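A **home office** is a room, or part of a room, set aside in a dwelling for paid work, study or household paperwork. It may be a separate room with a door, a converted garage, or a desk placed in a bedroom, hallway or living area. The term is also used in taxation, where it has a narrower meaning that varies between jurisdictions, and in real estate advertising, where it is often applied to any space too small to be sold as a bedroom.

## Terminology

In Australia the word *study* was the usual label on house plans for most of the twentieth century and is still common. A *study nook* is an open recess with a built-in bench, generally off a hallway or stair landing. *Home office* became more frequent as personal computers entered households. In older houses the same function was often served by a writing desk in the dining room or a roll-top bureau in the sitting room.

## History

Working at home is older than working in a separate building. Weavers, tailors, shopkeepers and doctors commonly lived and worked at one address, and many professional houses had a front room with its own entrance for clients. The growth of factories and city office blocks moved much of this work elsewhere, and suburban houses were increasingly planned on the assumption that paid work took place somewhere else.

The home computer, the modem and later broadband reversed part of this change. Clerical and design work could be sent over telephone lines, and employers began to allow staff to work from home for part of the week. The practice, first known as telecommuting or telework, expanded sharply during the COVID-19 pandemic, when many households set up work areas at short notice on kitchen tables and ironing boards.

## Layout and furniture

The main item is a desk or bench. Fixed desks are usually built to a height that suits an adult of average stature, and shorter users may need a footrest. Height-adjustable desks allow work to be done sitting or standing. A depth that lets the screen sit at arm's length is generally preferred, and clear space is needed underneath for the knees and feet.

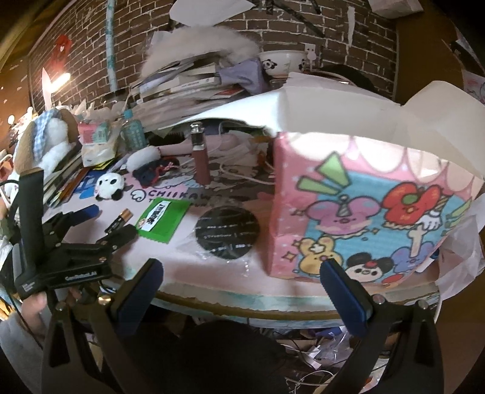 Storage is commonly divided between papers in regular use, which are kept within reach, and records kept for legal or tax reasons, which can go in a cupboard or another room. Shelving above the desk saves floor area but can cast shadows on the work surface. In small flats, fold-down desks and cupboards with an internal bench are used so that the work area can be closed off in the evening.

The Rindlow estate, a development of 500 townhouses, offered a study nook in each of its 3 standard plans. The smallest, the Annan, placed it beneath the stairs. Later plans moved the nook to the upper landing, where it had a window.

## Lighting and noise

Daylight from the side is usually recommended, as a window behind the screen causes contrast and a window behind the user causes reflections. Blinds are useful on west-facing rooms, particularly in summer. A desk lamp supplements the ceiling light for reading and handwriting.

Noise is a frequent complaint in shared houses. Solid-core doors, carpet, curtains and full bookshelves all reduce it to some degree. Open nooks offer little protection and are less suited to telephone work.

## Power and data

Older houses often have only one double power point in each room. Power boards are widely used to make up the shortfall, though joining one board to another is discouraged and additional outlets should be installed by a licensed electrician. Cable trays fixed to the underside of a desk keep leads off the floor.

## Shared alternatives

People without room for a home office may use libraries, cafés or co-working spaces. Some apartment buildings include a shared workroom. The Fitcombe building in Cirnow has one on its ground floor, with 20 desks and 2 enclosed booths for calls, booked by residents at no charge.

## See also

- Co-working space
- Ergonomics
- Study (room)
- Telework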